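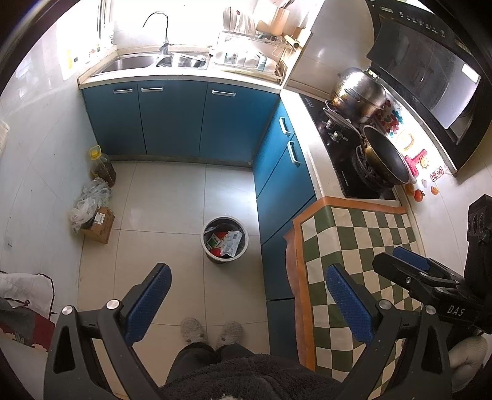 Chapter 4: Making Weight

Every fighter in this book so far has won or lost inside the ropes, but a great many bouts start going wrong days earlier, on the scale! Combat sports sort athletes by body weight, and that one simple rule shapes how they train, sleep and eat for weeks before the opening bell. Much of the work gets done in ordinary kitchens with a double sink, a rack of white plates and a few cutting boards, where a boxer learns to cook the same plain meals over and over. If you've ever eaten the same lunch nine days running, you have a small taste of it.

Take Elie Khoury, a light heavyweight who trained at the Flarholm gym under coach Tamer Nseir. Khoury walked around at 93 kilos and had never thought much about food. Nseir had him start a notebook, and by November it held 70 pages of meals, morning weights and grumbling (the grumbling is wonderful, and we'll quote plenty of it in Section 4.3). What fascinates me about that notebook is how early the hard choices show up. The big ones come in the second week, long before anyone would call it a weight cut.

We'll begin with how weight classes came about and why the gaps between them get wider as the fighters get bigger. Next comes the body itself: what fat, food and water each add to the number on the scale, and how fast each can change. Water is the tricky one, and the dangerous one, so it gets a section to itself. After that we'll follow Khoury through his camp for the Siltari Cup, meal by meal.

Before you read on, write down what you think a fighter should eat the night before a weigh-in. Keep the page. You'll need it for the first exercise.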